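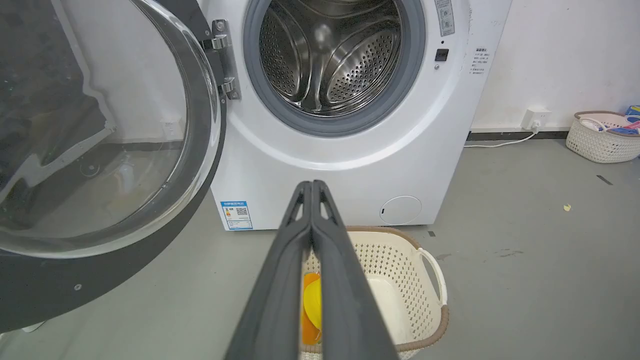
Front loader door: open or shut between loads?

tamsinbay
Laundry nerds, assemble! We've finally swapped the old top loader for a little white front loader and I love it — so quiet. Do you leave the door wide open after a wash or just ajar? Mum swears by shut.

gumleaf50
Wide open, always! Mine's a Nilar, going strong since we moved to Irness, and the gasket still looks new. Wipe the bottom fold of the rubber too, that's where the gunk sits.

pegbag
Disagree on wide open. That's a lot of weight hanging off one hinge, and mine sagged. A hand's width is plenty.

gumleaf50
Never had a sag in 2,000 loads, pegbag. They're built to swing!

tamsinbay
Here's how it looks from the front:
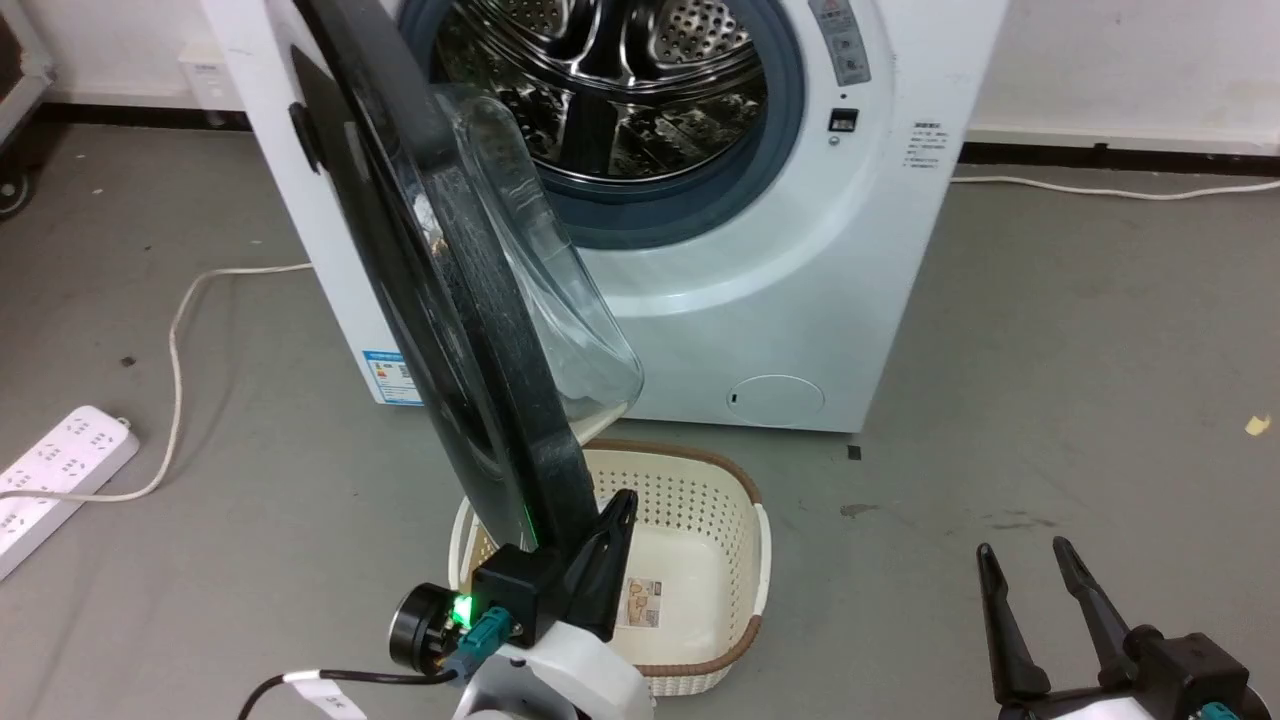

Door right back, basket parked underneath. Filter cover is the round one, bottom right.

pegbag
Ooh, love a basket right under the door, catches every stray sock. I'd get that power strip up off the floor though. Filters dribble when you open them.

soapdodger
Seconding pegbag on the power strip. And there's a card in the bottom of your basket, fish it out before it goes through on a 50 minute cycle!

tamsinbay
Ha, good spotting! Power strip is going up on the wall. Anyone tried the Folleck drum cleaner?

gumleaf50
Yes, brilliant stuff, but a hot empty wash does me just as well most months.

pegbag
Still say ajar :)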